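How to Finish the Clockwork Quarter in Mirmont Without a Guide Open

Filed under: Guides, Switch, Puzzle Platformers

The Clockwork Quarter is where a lot of people put Mirmont down, and I get it! I bounced off it twice before it clicked, and now it's my favorite stretch of the whole game. These steps will get you through with every gear collected and without looking up each room one by one.

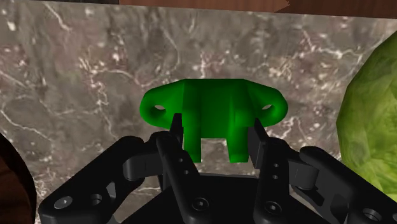
Before you go in

Finish the Harbor first and buy the long rope from Kiani, the shopkeeper under the bridge. It costs 80 coins. You can technically clear the Quarter with the short rope, but two of the hidden rooms will be closed to you, and walking all the way back is a drag.

Open the options menu and turn on "Show swing arc." It's off by default (why?!) and it draws a faint dotted line for where your jump will land. Leave it on until you've got the feel of the new rope, then switch it off if you like the challenge.

Step 1: Ring the low bell first

When you come out of the elevator, the path splits. The upper path looks like the main one, with all those lanterns, but head down instead. Drop past the first landing, hug the left wall, and ring the bell at the bottom. Every platform in the Quarter now moves on the slow beat.

If you ring the high bell by mistake, just leave through the elevator and come back. The bells reset and you keep any gears you've picked up.

Step 2: Listen before you jump

Turn the music down and the effects up. Each platform ticks just before it moves, and the tick is much easier to follow than the animation. Stand still for a full cycle, hear where the tick falls, then jump right on it. I played most of this section looking at the far side of the room and barely glancing at my feet -- it works so well.

Handheld players, use headphones for this one. The ticks are pretty quiet on the built-in speakers.

Step 3: Clear the tower from the outside

Inside the tower there are spinning blades, a collapsing stair and those awful little wind-up birds. Skip all of it on your first pass. Go out the window on the second floor, hook the rope to the drainpipe, and swing around to the balcony. From there:

- Pull the lever on the balcony to stop the blades.
- Drop through the skylight and grab the gear on the beam.
- Walk down the inside stairs, picking up the rest as you go.

The stair only collapses when you climb it. Going down, it stays put, so take your time.

Step 4: Wake up the Regulator

The boss door wants 50 gears. You should be well past that if you did the tower top to bottom. The fight itself has two phases, and the first is just Step 2 again: listen for the tick, jump, hit the glowing key on its back.

In the second phase it changes tempo every time you land a hit. Don't try to keep up! Stay on the middle platform, let it come to you, and only swing when it stops to rewind. It's slower, but I haven't lost with this approach yet. If you run low on health, the two crates by the door always hold hearts.

Step 5: Go back for the last few

Once the Regulator is down, the whole Quarter freezes for a while and you can wander around in peace. This is the best time to sweep up for 100 percent. Check behind the clock face, under the low bell, and at the very top of the elevator shaft, where you'll need the long rope at full stretch. The elevator shaft one had me stumped for an entire evening in June, and I yelled loud enough to scare the cat when I finally got it.

Save at the bench before you leave. The next area starts with a chase, and the autosave point there is stingy.

Thanks to Vilho Ojala for pointing out the drainpipe swing in the comments on my Harbor guide. I'd been doing the tower the hard way all along.

Related

Mirmont: Where to Find Every Harbor Lantern
Zasmont Beginner Tips: Your First Two Hours
Flaselico Review, by Edeltraud Pichler
Best Handheld Settings for Puzzle Platformers
Mirmont: All Rope Upgrades and What They Cost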